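Courses > Household Organization > Unit 4 > Handout: Small Items, Trays and Boxes

Unit 4. Sorting small items at home
Instructor: Ottilie Egger
Lab sessions: Recep Ağca

Read this before the October lab. You will need it again for the written plan at the end of the unit.

1. Terms

Loose item: anything small enough to close your hand around that has no fixed place in the home. Toys, chargers, keys, pill boxes and spare batteries all count.

Staging surface: where items wait while you decide. It should have a raised edge. A bed or sofa will do as a base, provided a tray goes on top of it. Fabric folds hide small parts.

Holding box: an open box for items that have been decided on but not yet put away. It is not storage. Empty it by the end of the session.

2. Setting up

Put the tray down first and the box beside it or overlapping one side. Keep the open side of the box clear so you can reach in without moving anything. Fold the flaps outward or stand them up, but do not leave one hanging over the opening. Ordinary shipping cartons are fine. The Erdem cartons in the lab cupboard hold up to 25 loose items before they get hard to search.

3. Mixed groups

Most real piles are mixed. Toys turn up with electrical items, and the two should be separated early. Set chargers aside as a group of their own and check the prongs and casing before they go in a drawer. Toys can share a box at this stage.

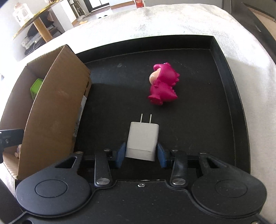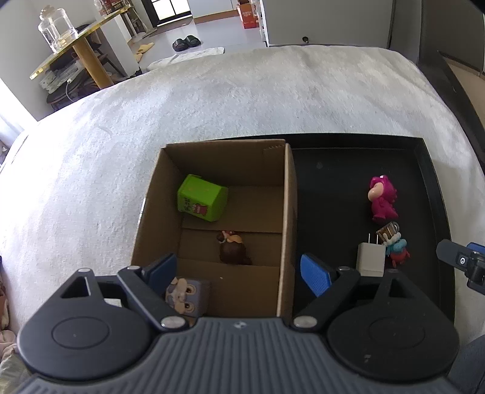 Fig. 4.2. Cardboard holding box with a black tray. The white wall charger is in the first picture.

Points to note for the exercise:
- Light-colored items are easy to find against a dark tray. Dark ones are easier to see on plain cardboard.
- Figures with rounded bodies roll. Lay them on their sides.
- Containers with printing on them should end up with the printing facing you when you put them away.

4. Lab exercise

Work in pairs. Each pair gets a tray, a carton and one bag of mixed items. One person handles the items and the other fills in the Karnon sheet: item, group, final place. Allow 25 minutes. Switch roles and repeat with a second bag.

Do not test chargers in the lab outlets. Put any with bent prongs in the tub by the door.

5. Written plan

Choose one drawer, shelf or corner at home and write 300 to 500 words on how you would sort it. Include your staging surface, your groups and where each group will go. Plans go to Ottilie Egger in Room 1351.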